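Color-Coded Plates for a Calmer Kitchen

Posted August 15, 2023

I am so happy with our rimmed plates! One red, one blue, and with 3 kids at the table (and cousins most weekends) everyone knows which is theirs.

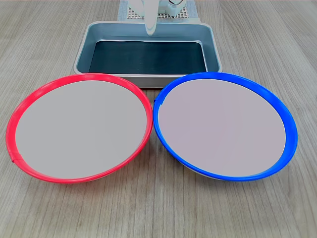 Do the colored rims need washing by hand? We wash ours by hand, in warm water with a drop of dish soap, and run an old toothbrush along the little seam where crumbs love to hide.

Tip 1: Pick up a plate by the rim and you keep your thumb out of the spaghetti. Kids get the hang of it fast, and it makes setting the table go so much quicker!

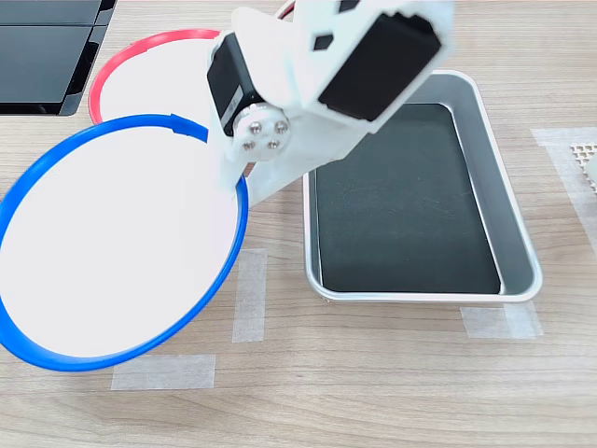
Willy Cuypers wrote in that he gives red to the guests with allergies and has done it every December for years, which I love and am stealing right away.

Tip 2: Set the plates out side by side before you start dishing up. You can even out the portions as you go, and the squabbling drops by roughly 50 percent at our house.
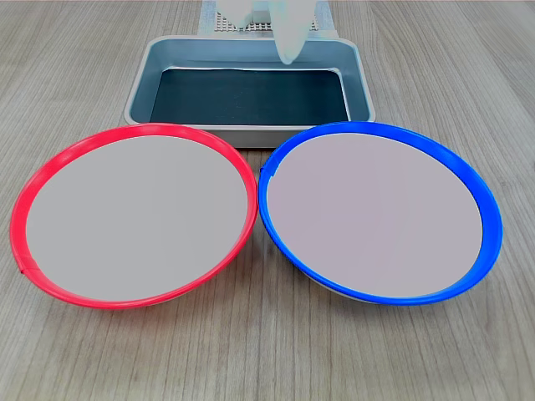 Red on the left, blue on the right.

Tip 3: Keep a metal tray next to the plates for anything hot or drippy. Ours goes straight from the counter to the table and back again, and it wipes down in seconds.

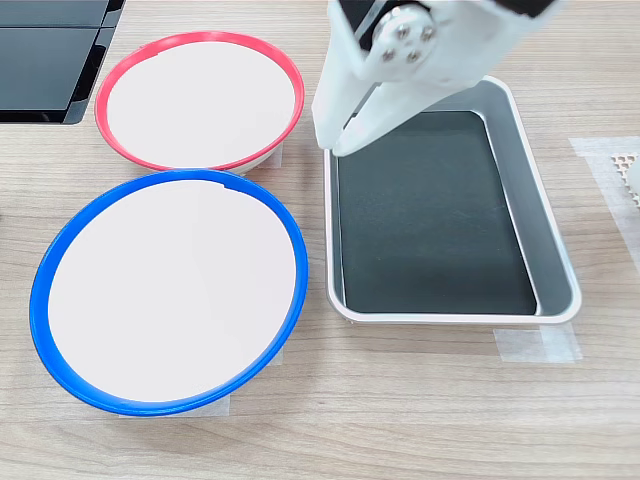
Tip 4: Stack by color after drying, with a paper towel between plates if you're fussy about scratches (I am!).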